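Textiles and the Home – Unit 2 notes
Instructor: Agustina Núñez

Reading for this unit: Charpentier packet, up to page 19. Please bring your swatch cards!

Why weave matters

Last time we got as far as fiber, and Tarek asked the best question of the term so far: if two fabrics are both cotton, why does one feel like a bedsheet and the other like a tent? The answer is mostly structure, and I love this part of the course.

Plain weave is the place to start. Over one, under one, all the way across, then switch on the next row. It has the most crossings of any weave, so the yarns hold each other in place. Twill skips over two or more yarns and shifts a step each row, and you get those diagonal lines you know from jeans. Satin lets the yarns float much farther – lovely shine, but the floats catch on everything.

Light gray upholstery, with a fine weave and slight speckling

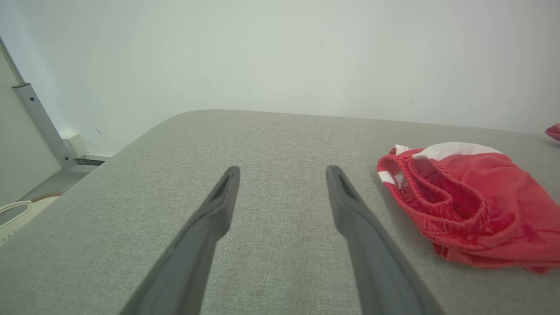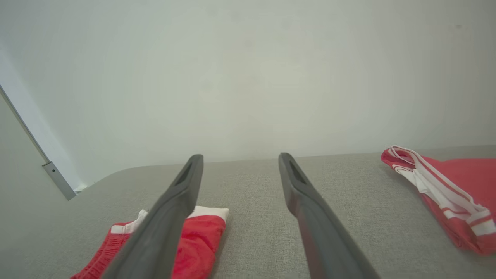

Now, color. A fabric can be dyed as fiber, as yarn or as finished cloth, and each gives a different look. Mix dyed fibers before spinning and you get a heather, with lots of small shifts in tone. Dye the whole cloth at once and the color tends to come out flat and even (unless the fibers take dye differently, and then things get fun).

For next class: pull one yarn from each of your 14 swatches, untwist it and write down what you find. Rasa Sakalauskas is bringing her table loom at 2, so come ready to weave.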